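Food in the Home: A Short History
Handout 4: The Fruit Bowl and Other Ways of Showing Off
Instructor: Karthik Uddin
June 2026

Please read before class. Those who read it during class are reminded that I can see you.

Last time we left the household pantry with its door locked and the key on somebody's belt. This week we come out to the table, where food is put on view and everyone pretends it is only there to be eaten.

1. Fruit as furniture

For much of the history of northern Europe, fresh fruit out of season meant money. You needed land, a heated building to grow it in, or a ship. A pineapple could be rented for an evening, carried around under guard, and returned to the dealer to be sold to someone who meant to eat it. Guests knew the arrangement and admired the fruit anyway. Keep this in mind the next time you see a display of lemons in an apartment lobby.

The word to learn is "display food." Its opposite is "store food," which lives in the dark and is supposed to last. Apples manage to be both, and we will spend most of the second hour on them.

2. The banana problem

Bananas spoil the neat story. They came to American tables in quantity only when steamships and refrigeration made the trip dependable, and within a generation or so they went from a curiosity eaten with a knife and fork to the cheapest thing in the bowl. A luxury that becomes cheap usually leaves the dining room. The banana stayed, partly on the strength of its color.

It also ruins its neighbors. Bananas give off ethylene as they ripen, which hurries along any pears or avocados nearby. Your grandmother, who kept them apart, was right and will be pleased to hear it.

3. Baskets, bowls, and air

Glazed bowls are easy to wipe and hold moisture at the bottom, where the oldest fruit sits and considers its future. Wicker lets air through and is miserable to clean. Household manuals argued about this with a heat usually kept for religion. Read the two extracts in the packet, Bulmont and Mondal, and notice that neither author seems to have washed a basket personally.

Terms for this section: openwork, rim, stake, weaver. The stakes are the uprights. The weavers go in and out between them. I will ask.

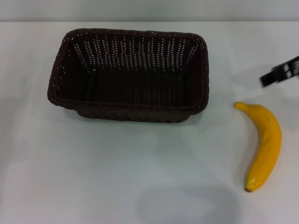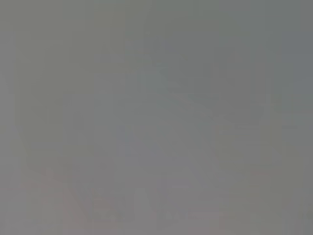 4. From the table to the counter

By the middle of the twentieth century the fruit had moved to the kitchen, along with most of the family. The formal centerpiece hung on for holidays. Look at the Jundley household inventory in the packet: the December list has oranges, nuts in the shell, and a silver cracker that appears in no other month. Ask yourself where it went the rest of the year, and who had to polish it.

For next time

Read the Jundley inventory, all 15 pages, including the linens. Write one page on a food in your own home that is kept mainly to be looked at. Decorative pasta is allowed. Last year's wedding cake is allowed if you can bring yourself to discuss it.

Papers go in the box outside my office. The box has a lid now, so please use it.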